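The open house at the Rimden furniture depot was supposed to start at ten on Saturday. I know this because Fahad Mengal had said it to me four times by Thursday, in the tone of a man who has been late to things with me before.

We were staying out in Urnville, two rooms over a bakery, and the depot was on the far side of the next town, in the sort of district where every building is large and nothing has a doorbell. I had been promised a look behind the scenes: the warehouse, the repair bench, the place where sofas go to be sat on by a machine until they give up. Fahad had been promised a free lunch. Laiba Chaudhry came because she was driving, and because she needed a chair.

Nobody goes on vacation to see a retail park, and I would like to argue for it. You learn a lot about a place from what it puts at the edge of town. The old center had a fountain and a museum of clocks. The edge of town had parking, flags, and a level of civic gardening that I have not seen outside some royal palaces. Somebody out there owns very good clippers. Back home our traffic circles get gravel and, in an ambitious year, a boulder.

The road in is mostly signals and medians, and I spent it reading the directions out loud from a printed sheet that had been written by someone who already knew the way. "Continue past the furniture store" is not much use in a district like that. We discussed which furniture store for quite a while.

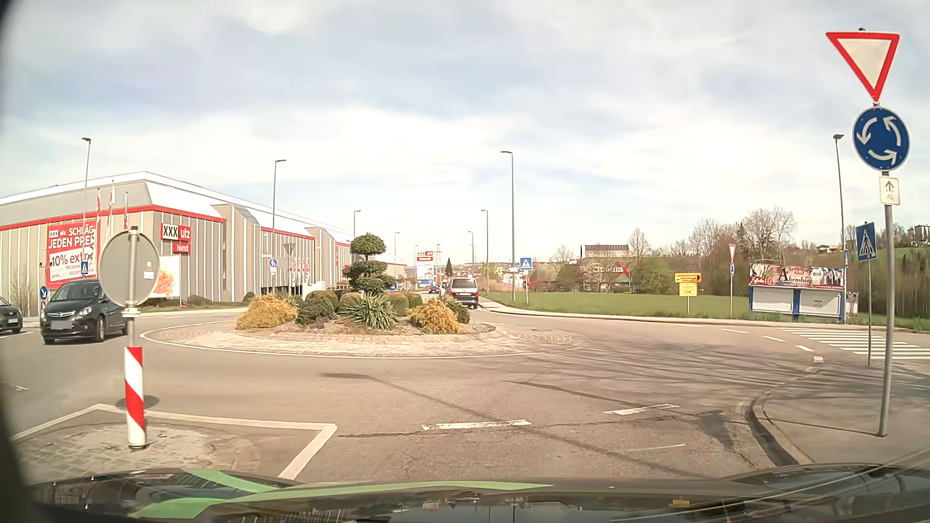
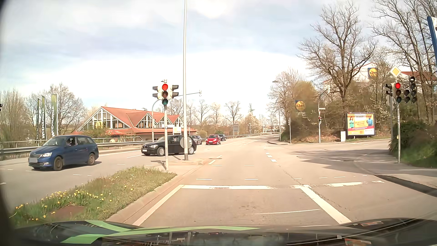
On the roads at the edge of town: the XXX Lutz store behind the roundabout in the first, a red light at the intersection in the second.

We got to Rimden at twenty past ten. Fahad said nothing, loudly.

The tour began in a loading bay with coffee in paper cups and a speech from the site manager, who told us the depot handled up to 300 deliveries on a busy day and then looked at us as if we might like to applaud. A few people did. We were given orange vests and divided into two groups, the early one and ours.

The warehouse itself was better than I expected. It smells of cardboard and new foam, and the aisles are so tall that you start lowering your voice. Wardrobes are stored flat, mattresses on end, and dining tables in a section of their own, with the legs packed separately and, according to our guide, occasionally sent to a different country. She was very good, our guide. She had worked at the place long enough to hold grudges against specific product lines. The Vostska shelving unit came in for some hard words, mostly concerning its screws. She showed us a returned one that had been assembled upside down, with real care, including the wall brackets.

Then the test room, which was what I had come for. A padded weight drops onto an armchair, lifts, and drops again, and a counter on the wall goes up by one. The chair that morning was a Bugti recliner in mustard velvet, and it was taking it well. Laiba stood in front of it longer than anybody. She asked whether it came in green. It did. She asked whether she could have that one, at a discount, as it was clearly broken in, and was told no in a way that suggested the question had come up before.

The repair bench was the quiet surprise. A man in a leather apron was filling a scratch in a sideboard with colored wax, melting it in off a little iron and shaving it level, and by the time he had finished I could not find the place with my finger. He offered to let one of us try. Fahad put his hand up, and there is now a nightstand somewhere in the system with a brown lump on it.

Lunch was sausages and potato salad at long tables in the bay, with children running in and out of the empty wardrobe boxes. The raffle ran over. Our ticket was 124, and the winning numbers stayed well clear of it all afternoon. First prize was a floor lamp, won by a woman who had arrived by bicycle.

If you want to go, they do it in spring and again in November, and entry is free. Wear closed shoes or they will lend you a pair, and you don't want the pair. Get the early group if you can manage it, as they saw the forklift demonstration and we saw the forklift parked.

Laiba bought the green recliner. It is being delivered, legs included, we hope.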